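Submitting a Debut Single to the Wollham Listening Panel

These instructions apply to solo artists and groups who wish to have a first single considered for the Wollham new music program. Please read all of the steps before you begin. Submissions that do not follow them are returned unheard.

Step 1. Prepare the audio

Export the finished master as a 24-bit WAV file. Leave no more than one second of silence at the start, and let the final note or reverb fade out completely. Do not send an MP3 version in addition to the WAV.

Listen to the exported file from beginning to end before you upload it. Clicks, missing vocals and early cutoffs usually come from the export settings, and the panel cannot accept a replacement file once the window has closed.

If the song contains strong language, supply a clean version as a separate file. Both versions must have the same running time.

Step 2. Name the files

Use the artist name, the song title and the version, separated by underscores. A single by the duo Belkadi, for instance, would be labeled Belkadi_Gurnari_Main and Belkadi_Gurnari_Clean. Avoid accents and punctuation in file names. You may use them freely on the submission form, where they will be carried over to the program listing.

Step 3. Complete the credits

List every songwriter, producer, mix engineer and featured performer. Enter each name as it should appear in public, and add the legal name in the second column if it is different. Writer shares must add up to 100 percent. Where shares have not been agreed, wait until they have – the form cannot be saved with this section blank.

Samples and interpolations go in the box marked Other Works. Attach the written clearance for each one. 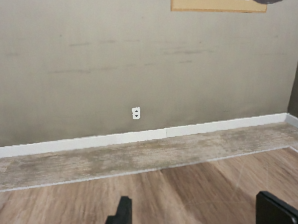

Wall and board, computer rendering

Step 4. Write the short description

The description is read aloud to the panel before the song is played. It may be no longer than 60 words. State the style of the song, its subject and where it was recorded. Reviews, streaming totals and comparisons with well-known artists should be left out.

Step 5. Add the artwork and links

Upload one square cover image without logos or web addresses. You may also add up to 3 links, which may lead to a video, a live performance or an artist page. Private links must remain active until the decision is announced.

Step 6. Submit and keep your reference

Select Review, check each section and then select Submit. A reference of 27 characters will be sent to the email address on the form. Quote it in full in all later messages.

After you submit

The panel, chaired by Octavian Vasiliu, meets in May at the Aken studio. Each song is played once in full and scored by 3 listeners working separately. Scores are not released, although brief written comments are available on request.

Questions about credits and clearances should be addressed to Percy Chávez in the program office. Technical problems with an upload should be reported through the Help link on the form, together with the name of the browser in use.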